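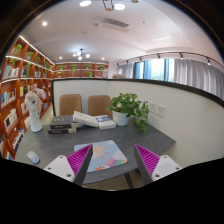 Desk with mouse pad, books and potted plant

Stundik 48 Countertop Beer Dispenser

Price: $400
Ships from: Usthorpe
Takes: 5-liter mini kegs

The maker says the Stundik 48 keeps an opened keg fresh for 30 days. We don't believe it, and we sell the thing. Eetu Tikkanen, who runs our tap room, ran a pale ale through one in April and thought it tasted flat well before the second week was out. Plan on finishing a keg in a few days and you'll be happier.

What it does well is hold a steady temperature. Start with a cold keg, though. A warm one put in on Sunday morning won't be ready for the afternoon game, whatever the box says about "rapid chill."

The "brewery-style" tap is plastic with a metal handle. It pours fine once you learn to open it all the way. Open it halfway and you get a glass of foam – same as any tap.

Do you need the bigger Prirano at $815? Probably not. It holds two kegs and has a nicer drip tray, but we can't see where the rest of the money went. The Mohammadi sleeve costs $78, has no cooling of its own, and will do for a single party if you bring ice.

In the box: dispenser, drip tray, beer line, cleaning brush, power cord. CO2 cartridges are sold separately. The "starter pack" shown on some other sites is a coupon.

Returns accepted on unused units only. Rinse the line after every keg.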